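September, 7:40 am. Glove rig, fight night prep

Back on the rig after the Trendville card. Undercard gloves came back in two bags, one bag unlabeled (again). Sorted them by the tape color on the cuff, which works unless the corner cut the tape off, which three of them did. Those go in the maybe pile, not using them for anything that ends up in the report.

Main job today — padding loss over the knuckle. 4 oz MMA gloves, drop weight, same height every time. 200 drops per glove, reading at the start, reading at the end, let them sit overnight and read again. Ebere Ugwu wants the overnight number more than the other two. Fair enough, a glove gets worn once on a card but gym pairs get hammered and then get a night off.

Flarnach pair first. Left held up fine. Right went soft early, seam by the index finger opening a bit. Photgraphed the seam before and after, pics in the shared folder. Not calling it a defect off one glove.

Cowie pair next. Stiffer out of the bag, fighters complain about that, you can hear it in the Trendville corner audio. Less loss though. Stopped at 85 on the right because the weight was catching on the guide rail and I didn't trust it. Cleaned the rail, wiped with alcohol, no oil this time. Restarted on a fresh pair from the same batch. Throw out the 85 run, don't average it in.
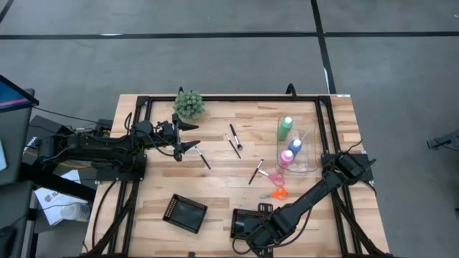

Load cell drifting again after lunch. Zeroed it, drifted, zeroed it, drifted. Swapped the cable and it quit. Old cable is in the bin by the door with a knot in it so it doesnt get picked up and reused.

Thumb loop question from the Momovstead gym — they want to know if a looser loop changes how far the padding rolls on a hook. We can't do a hook on this rig, straight drop only. Could tilt the fist form. 32 degrees is as far as the bracket goes before the bolt hits the base. Tried it with a dead glove, padding slid toward the pinky side more than I figured it would. No numbers, just looking. Worth a real run.

Wraps matter too. Form is bare right now, no gauze, no tape. Real hand has both. Ebere says wrap the form the way a cutman would and use the same wrap all day. I say new wrap each pair. Not settled.

To do:
Overnight read on Flarnach and Cowie, first thing, before the heat comes on
Spare guide rail, ask for 2
Tilted runs, Cowie first
Call Momovstead back re: loop size, get a used pair off them if they'll part with one
Labels on the BAGS, both of them

Shut the rig down 6:15 pm, weight pinned, form left on the stand.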